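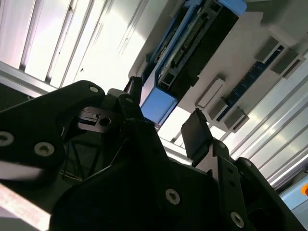

Zumik keeps its data floor in Irville, in a low building behind a tile warehouse, and in March they let visitors in for an afternoon. I went because our own shop has been thinking about teaching an arm to load small parts, and I wanted to see how a place that does it every day goes about collecting the examples. The first stop was a row of enclosures built from aluminum rail, each with one arm inside. A small camera sits at the wrist, so most of what gets recorded is seen from right behind the gripper. The gripper itself is black plate with notched edges, held together with socket head screws, and the thin black cables run inside the body. I liked that. On our machines the cables hang outside and get snagged every week. Up on a pale gray panel there are circuit boards, including a long dark blue one held in gray blocks, and when the wrist tips back far enough the camera gets a good look at all of it.

I asked if that was a problem for the training. The operator at the station said they leave those stretches in. Their view is that the arm will pass through the same positions when it runs by itself, and the model should have met them before. What they do cut is dead time at the start, before the operator has a good hold of the controls.

The work goes like this. An operator stands outside the enclosure and moves a pair of handles, and the arm inside follows. A task card is clipped above the handles with one sentence on it. The operator does the task, presses a pedal to end the recording, and marks it good or bad. Then the parts are put back in a different arrangement and the next one starts. At the station I watched longest, the counter stood at 61 for the shift when I got there, a little before 2 p.m.

Bad recordings are kept too, in a separate folder. A drop followed by a clean second try counts as good, and they want a fair number of those. A drop where the operator gives up counts as bad. There was some disagreement between two of the staff over a case where the part went in crooked and was then pushed straight with the side of the finger. One called it good and the other would have thrown it out. They said they settle these at the end of the day by watching the video together.

After that we were taken to the review room, which has 11 desks and no windows. People there watch recordings at double speed and check that the sentence on the card matches what was done. The software is called Rimov and was written in the building. It shows the wrist view on the left and a fixed view on the right, with a bar underneath for how far open the gripper is. I tried it for ten minutes. The wrist view is hard to read at first – the whole room seems to swing around while the gripper stays still – but I got used to it after a few clips. The bar turned out to be the most useful thing on the screen. You can see a missed grasp in it right away, when it closes further than it should.

They then showed us a trained model running on one of the arms. The task was moving short metal pins from a tray to a block with holes. It did two pins without trouble, hung over the third for a while, and got it on the second attempt. The operator told us the tray had been swapped that morning for one with a different finish and they had no examples with it yet.

Arumugam, which makes the fixtures for the stations, had a table in the hallway with blocks and trays to handle. Worth a stop if you go. They sell to outside customers in small lots, and the lead time they gave me was two weeks. I took their price sheet.

A few practical notes. Parking is on the street side only, and the lot belongs to the warehouse. Bring closed shoes or they will keep you behind the yellow line. Phones go in a box at the door, so take a notebook. The tour lasted two hours with the questions, and coffee was at the end, in the room with the lockers. They plan another open afternoon in October, with sign-up at the front desk, and I have put our names down for it.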